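June 6, 2024

Second full day on the water meter problem. The reading at 6:40 was 1,053. Last night at 22:15 it was also 1,053 on the black digits, but the small red dial had moved, and no tap was opened in between. I had shut the garden valve before bed, so the outside line is ruled out.

Remaining candidates are the toilet fill valve, the softener and the buried section between the street and the house. I put food coloring in the tank at 7:00 and left it for an hour. No color in the bowl. That clears the flapper but says nothing about the overflow tube, which I will check tomorrow with the level set lower. 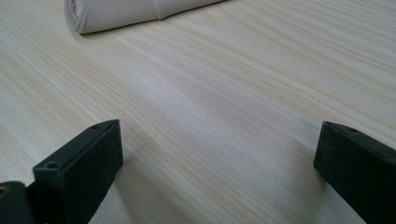
The softener is the Mayrhofer unit that came with the house. According to the manual it regenerates at 2:00 every third night, and the drain hose should be still at all other times. I held the end over a jar for twenty minutes and got nothing. Its own counter reads 721, which I take to be cycles, though the manual gives no unit for that screen.

Mathias Hämmerli called at noon from Stusthorpe. He had the same slow creep in November and traced it to the pressure relief valve on the water heater, where the discharge went straight into a floor drain out of sight. Mine is piped the same way. I had left it off the list. He is sending his listening rod by mail — the steel one, with the wooden earpiece.

Spent the afternoon at the table copying the readings from loose slips into the notebook, one line per reading, with the valve positions in the right-hand column.

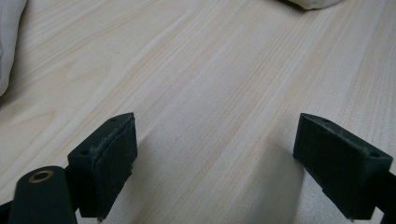 The table, pale grain running on the diagonal.

Kulsoom Farooqui wants the figures before she files the adjustment claim with the utility. She needs 3 consecutive overnight readings with the main open and 3 with it closed. I have two of the first kind and none of the second. Main goes off tonight at 22:00. Kettle and two pitchers filled.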